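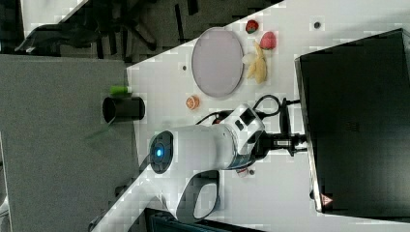
Strawberries going soft after two days, what am I doing wrong?

marisol_c
Posted August 31, 2026
I buy strawberries at the Thaler market and they are mushy by the second day. I rinse them as soon as I get home, pull the tops off and put them in a lidded box in the fridge. My mother did it this way and I don't remember hers going bad. Is it the fruit or is it me?

ysospina
It's the rinsing. Wash them right before you eat them. Leave the green tops on too. Once the top is off you have an open spot and the juice starts coming out.

Cyrill_O
Disagree on the washing. I do a vinegar rinse the day I buy them, one part vinegar to three parts water, then dry them on a towel for an hour. They last most of a week. The drying is the part people skip.

ysospina
An hour on a towel is fine if you have the hour. I don't, and mine last five days unwashed in the carton they came in.

marisol_c
I did not dry them at all, so that could be it. Do you leave the lid on?

Cyrill_O
Lid cracked open. Paper towel on the bottom, change it if it gets damp.

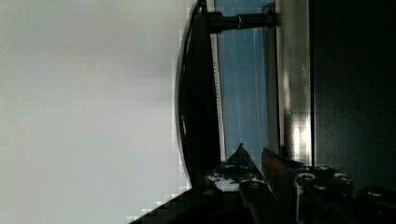

kaufmann.corina
Also look at where in the fridge they sit. The back of the top shelf in my old Grornier froze anything that touched it, and berries that freeze a little come out like jam. I moved them to the drawer and the problem went away.

sevim_a
Drawer is okay as long as you don't keep apples in there. Same with bananas on the counter: I keep them away from other fruit if I want the other fruit to last.

Cyrill_O
Bananas next to strawberries for one afternoon won't do anything you'd notice. People worry too much about this. Avocados, sure.

sevim_a
One afternoon, no. She is asking about two days.

ysospina
While we're on it, garlic doesn't go in the fridge either. Mine sprouted every time.

kaufmann.corina
Mine is in the fridge door right now and it's fine. Depends how fast you use it.

marisol_c
Thanks all. Next batch I'm leaving half unwashed with the tops on and doing the vinegar on the other half. Will post what happens.

Cyrill_O
Dry them properly or it isn't a fair test.

Recent topics
Freezing berries without the clumps
Is the Joltell produce box worth the money?
Bread in January: counter or freezer?
Green spots on potatoes
Narneo lids that no longer seal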